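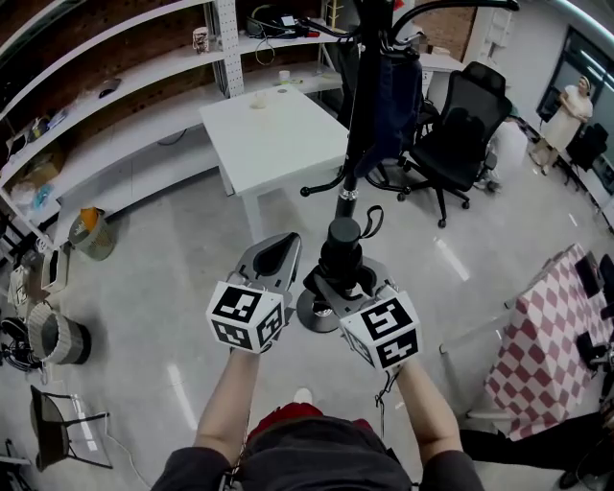
The Coat by the Door

By Hường Lại

My mother owned one good coat for most of my childhood, and I could tell you more about that coat than about some of my cousins. It was camel wool, it had a lining the color of weak tea, and it lived by the door from the first cold morning in September until she was absolutely certain spring meant it. She bought it secondhand the winter we moved to Proltamdale. I was allowed to carry it into church but never to wear it.

I've been thinking about coats all year. A year mostly indoors will do that (I have worn mine to the mailbox, just to give it an outing). Mine is a long green thing from Harasym, the outerwear shop on the corner of my old street, and last month the lining finally gave up under the left arm. My first thought was to buy another one. My second thought was of my mother's face.

So I called Povard, the tailor's where she used to take everything, half expecting the number to be dead. A woman picked up on the second ring and asked what was wrong with it before I'd said it was a coat!

I dropped it off the next afternoon. She turned it inside out on the counter, ran her thumb down the seam and made a small unhappy noise. The wool was fine, she said, the wool would outlive us both, but whoever put in that lining had cut it too tight across the shoulders. Every time I reached for a shelf I'd been pulling it apart. A new lining would be 62 dollars and take 3 weeks. I had paid 650 for the coat, back when I had an office job and somewhere to wear it, and I said yes before she'd finished the sentence.

Then came the fun part, picking the fabric. She had a whole drawer of remnants, plaids and stripes and a shiny purple I came very close to choosing. I held things up to the window for ages and she let me, and in the end I went with a plain brown a shade darker than tea. I didn't tell her why.

While she wrote out my ticket I asked what people get wrong, and she had plenty to say. Wire hangers, first of all. Then hanging a coat by the collar for months, when it wants something broad under the shoulders. Overstuffed pockets. Dry cleaning every few weeks, when a stiff brush and a night near an open window would do most of the work. She told me to brush downward, always, and to sew on a loose button the day I notice it. I have been carrying one of my buttons around in my wallet for two years, so I kept quiet.

The coat comes home next week. I've bought the brush already, and I'm sewing that button on the minute I get it through the door.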